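VARKDALE, 4 February 2023 – Nukent, the gift box exchange run out of Varkdale, opens sign-ups this week for its spring round, and we could not be happier with how many people want in. The December round closed with 1101 boxes sent and received, our biggest yet, and the letters are still coming.

For anyone new to it, the idea is simple. You sign up, you are matched with a stranger, and you pack that stranger a box of small, cheerful things from your own table at home. No shop, no warehouse, no packing line. People use the boxes they already have, cover them in paper they like, and fill them over an evening or a whole week (some of our members start months ahead, and we love them for it).

The spring theme is "Small Things, Well Wrapped," chosen by Borislav Nikolaidis, who has run the exchange from the start. He would like to see more soft pouches and fewer plastic bags this time. A velvet drawstring pouch keeps a little present safe, takes up almost no room, and goes on being useful long after the box is empty. Bright paper with stars on it does wonders for plain cardboard, and slim packets can stand upright along the side so there's space left in the middle.

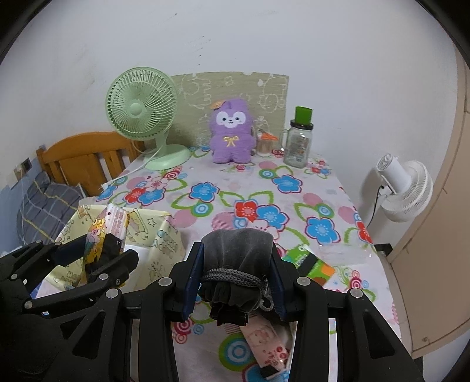 How big can a box be?

Any size that one person can carry comfortably, as long as it closes flat and fits the postage band you chose when you signed up. Most members pick the smaller band, and a small box packed full is a joy to open.

New this spring is the Zestberg table guide, a free sheet on setting up a packing spot in whatever space you have. It was written with bedrooms in mind, where so many of our boxes get made. Its advice is easy to follow: spread a cloth you can shake out, keep scissors within reach, park the small stuff in clear containers or a jar with a lid, and push everything else to the back against the wall. A plush toy can sit there too and supervise. Turn any fan away from the tissue paper before you start!

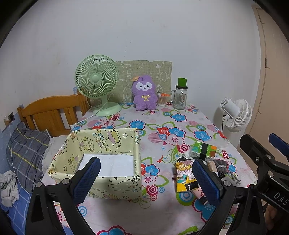

Kwesi Essien wrote in to ask that we bring back the handwritten card, which was dropped from the last round to save on weight. A box without a note, the letter went on, feels like a visit from someone who didn't take their coat off. We agree, and the card is back. Every spring box should carry one, even if it's only two lines.

Sign-ups stay open for five weeks. Matches go out by email once the list closes, and members then have two weeks to pack and mail. Boxes within Varkdale can also be dropped at the Ametepe reading room, which will pass them on free of charge.

To join, or to ask for a printed copy of the table guide, write to the Nukent desk at the Ametepe reading room, Varkdale.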